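The Boxout on a Missed Three: A Fan's Encyclopedia Entry

A boxout (some coaches write it as two words, and I've given up correcting anyone) is the act of putting your body between an opponent and the basket while a shot is in the air, so that the rebound is yours to lose. Most entries on the subject stop right there. I want to go further, because the boxout on a missed three-pointer is a different animal from the one your middle school coach taught you, and I've spent far too many winters watching it go wrong!

Background

The old boxout was built for a game of short shots. Somebody put up a ten-footer, everybody was already near the lane, and you turned around, found a body and sat on it. The ball came off the rim and dropped more or less where you were standing. Big people got rebounds. Guards drifted back toward half court and thought about offense.

Then everyone started shooting from way out. Long shots tend to make long rebounds, and a long rebound flies right over the heads of the two big guys wrestling under the rim. I first noticed it watching the Malleck women's team a few seasons back. They had a terrific center, strong as a door, and she'd seal her player perfectly on possession after possession while the ball sailed over both of them to some skinny guard at the foul line. I remember yelling at the radio on the drive home (they replay the local games at night, bless them).

How it works

Here are the basics as I understand them, and I'll say up front that I coached only at the rec level.

The first step is the hit. You don't turn and look for the ball, you find your player and make contact with a forearm, high enough to feel them but not so high that you get whistled. A lot of coaches call it "hit and find," and it's the part kids skip. They watch the shot. Everybody watches the shot, it's the most fun thing in the gym!

The second step is the pivot. You swing a foot across, get your backside into the other player's thighs and go low. On a short shot you hold that position as close to the rim as you can. On a three you want to hold it farther out, maybe a step or two up the lane, because being pinned under the net is as good as being in the parking lot.

The third step is the release, and this is where people argue. Dong-hyun Yook, who ran the summer league at Hinumora when I was helping out there, was a believer in letting go early. Make contact, feel the other player stop, then go get the ball. Taras Zakharchenko coached the gym's other team and thought that was nonsense. His players held the seal until the ball hit the rim and sometimes until it hit the floor. They'd have the same argument every Monday, usually while I was trying to lock up the ball cage.

I lean toward Yook on this one, for what it's worth. A perfect seal that nobody turns into a rebound is just leaning on people.

The weak side

If you only remember one part of this article, make it this part. A three from the corner that misses will very often come off on the opposite side. Every coach I've known has said so, and you can see it for yourself in any pickup game. So the most important boxout on the floor usually belongs to the defender who is farthest from the shooter, and who has probably been standing in the lane helping on a drive.

That defender has a hard job. They have to get from the middle of the lane out to a player who may be crashing in at a full run from the wing. You can't box out somebody with a running start by turning your back and hoping. You have to meet them face to face first, kill the momentum, and then turn. The drill books call this a closeout boxout or a face-up boxout, and Romaniuk High in our conference used to do it better than anybody. Their guards would go bump the crashers all the way out by the arc. It looked rude and it was completely legal, as long as they didn't hold.

The guard's share

Guards rebound now, or they should. The teams I like best send one guard to the elbow area on every long shot, with no box out assignment at all, just to collect whatever comes flying out. Some people call that player the "long man." Others call it the "free safety," which I prefer even though it's borrowed from football.

The catch is that you've now got 4 players covering five if the other team sends everybody. In practice almost no team does, since somebody has to get back on defense. But Tunar College had a stretch where they'd crash all five after a three, and it drove our league crazy for 2 seasons. It gave up some very easy layups going the other way too!

Teaching it 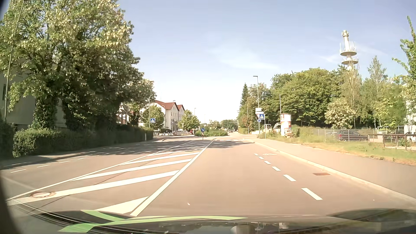
Spacing is the hardest thing to teach in a boxout, much harder than toughness. Kids will happily shove each other all afternoon, but ask them to hold a space that has nobody in it yet and they look at you like you've lost your mind. The way I finally got it across was with road paint. You know those long hatched areas between lanes, with the solid line down each side and the fat white diagonal bars filling the middle? Nothing is parked there, there's no wall, and you still don't drive on it. I told my players that a good boxout paints one of those on the floor between their man and the rim. We'd put tape down on the court in diagonal strips, wide at one end and tapering off toward the other, and the defender's whole job was to keep the offensive player off the tape until the ball came down. It worked on the twelve-year-olds better than any speech I ever gave.

The other drill I'd recommend is plain old circle boxout, with a ball set in the center circle and players paired up around the edge. Blow the whistle, everyone turns and seals, and you see which pair's ball-hunter gets through. It's loud and a bit chaotic and everybody wants to go again. Just don't let it run long, because legs get tired and then people start grabbing jerseys.

Common fouls

The ones called most often are the hold (arms wrapped backward around the opponent, a habit that's tough to break), the push from behind, which goes against the player being boxed out, and the displacement foul, where the person doing the boxing keeps backing up until the other player ends up in the cheerleaders. Officials vary a lot on that last one. I've seen the same ref let it go in the first half and call it twice in the fourth quarter, and I was very calm about it both times, whatever my wife says.

Keeping track

The ordinary box score doesn't record boxouts. It gives the rebound to whoever grabbed the ball, even when a teammate did all the heavy work. For one season I charted them by hand in a spiral notebook, 1,342 boxouts in all, and the player who led our team was ninth in rebounds. She got the game ball at the last practice. I still have the notebook if anybody from the league wants to look at it, though my handwriting gets pretty bad after halftime.

See also: offensive rebounding, transition defense, over-the-back foul, tip-outs.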